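Report on the Visit to the Skakstead Paper Mill

Submitted to the Clelville Regional Library Association

Wed 12 December

A delegation from the Clelville Regional Library Association visited the paper mill at Skakstead at the invitation of its owner, the Macapagal Paper Company. The purpose of the visit was to review the mill's range of archival papers and boards before the Association renews its supply agreement in April. The delegation consisted of staff from the conservation, purchasing and local history departments.

The group was received in the front office and given a short introduction to the history of the site. Paper has been made at Skakstead for 89 years. The original building, which faces the river, now holds the offices, the sample room and a small display of early watermarks. Production takes place in the newer hall behind it, completed in 2000. Visitors were asked to leave coats and bags in the office and to wear the ear protection supplied.

The tour began in the pulp store. The mill uses cotton fiber for its highest grade and a purified wood pulp for its boxes and folders. Staff explained how each delivery is tested before it is accepted, and copies of recent test sheets were made available. The delegation noted that these sheets are more detailed than the ones currently sent to the Association with its orders, and asked that the full version be provided in future. The company agreed to this request.

In the production hall the delegation observed the forming and drying of a heavy cream board. The noise made conversation difficult, and most questions were held until the group reached the finishing room. It is suggested that future visitors ask for the printed guide in advance, as it covers the machine line well and can be read on the train.

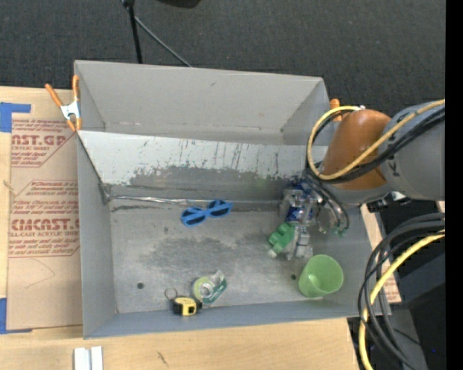 The finishing room was of particular interest to the conservation staff. Board is cut, creased and packed there, and a bench at the far end is set aside for special orders. The Association's own pamphlet boxes are made on this bench. The delegation raised the matter of lids that had arrived too tight on the spring order. The mill confirmed that the crease had been set for a thinner board and showed a corrected sample, which opened and closed without strain. Two of these samples were taken back to Clelville for trial in the map room.

Lunch was served in the staff dining room. Afterward the group met with the company's sales office to discuss terms. The main points were as follows. The minimum order for folders will remain at 30 packs. Tissue will be offered in a wider roll, which should reduce waste when large prints are wrapped. The Dramari line of colored cover papers will be discontinued once present stock is sold. The local history department uses Dramari papers for its exhibition booklets and will need to choose a replacement before the summer program is printed. A swatch book of the possible alternatives has been placed in the purchasing office.

The delegation also asked about delivery. Deliveries to Clelville are at present made through an outside carrier, and several cartons in the last shipment had crushed corners. The company undertook to add corner guards to all cartons of board and to review the stacking instructions given to the carrier. No change in the delivery charge is proposed.

The visit ended in the sample room, where staff compared papers by daylight and under the mill's viewing lamps. The difference in tone between the two archival whites was greater than the printed swatches suggest. Departments ordering either grade for mounting work are advised to request a full sheet before placing an order.

The delegation recommends that the supply agreement be renewed, subject to a satisfactory trial of the corrected pamphlet boxes and written confirmation of the new packing arrangements. The Association thanks the Macapagal Paper Company for its hospitality. Copies of the price list and test sheets may be requested from the purchasing office.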